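Folding on the bed: how do you stop the piles taking over?

Posted in Household > Laundry and linen
2 replies, 222 views

Genalyn Fajardo

Every Saturday I tip the clean washing onto the bed, fold it into what I consider to be very respectable piles, and by bedtime I am moving the lot onto a chair. On Sunday it goes back on the bed. I believe some of my towels have now travelled further than I have this year.

We live in a flat with one decent flat surface, and it's the mattress. The ironing board is currently holding up a plant. Is there a sensible order for doing this, or a way of stacking things so they survive being carried down the hall? My thin blouses come out worst. They slither out of the middle of any pile I put them in, and I arrive at the wardrobe with half of what I set off with.

I have tried rolling. It looked like a bakery.

Florante Dagdag

Buy a tumble dryer and put things away warm. Or have fewer clothes. Worked for me.

Renato Abella

Not sure how a dryer carries anything down a hall, but I'm happy for Florante.

I've folded for a household of five for years, also on a bed, and most of my rules come from having dropped things. Make the bed first and pull the sheet tight. A rumpled duvet is a hillside and your pile will behave accordingly.

Sort by where things live and leave what they are for another day. Socks bound for the same drawer as the vests can go with the vests. You want one pile per journey, and if a pile needs two stops it should be two piles.

For stacking, the thick stuff goes with the thick stuff and no more than a forearm high. Fold edges face you, so you can get both hands under. Your slippery blouses shouldn't be in a stack at all. Lay each one flat by itself, fold the sides in to make a straight edge, then leave it there until everything else has gone. They travel last, flat across both arms, like a waiter with a grudge.
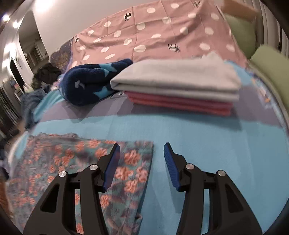
Floral piece kept flat by itself, off-white folded on top of the red.

As for the chair, move it out of the bedroom. I mean this. Ours went to the landing in April and the washing had nowhere to go except the cupboard. There was a difficult week.

One more thing: don't fold after nine at night. You'll tell yourself you're only resting the towels there for a minute.

Genalyn Fajardo

Thank you, Renato. The chair is in the hall now and I have walked into it twice. The blouses made it to the wardrobe, though — all of them — so I'm marking yours as the helpful one. Florante, I have nowhere to put a dryer. Possibly on the chair.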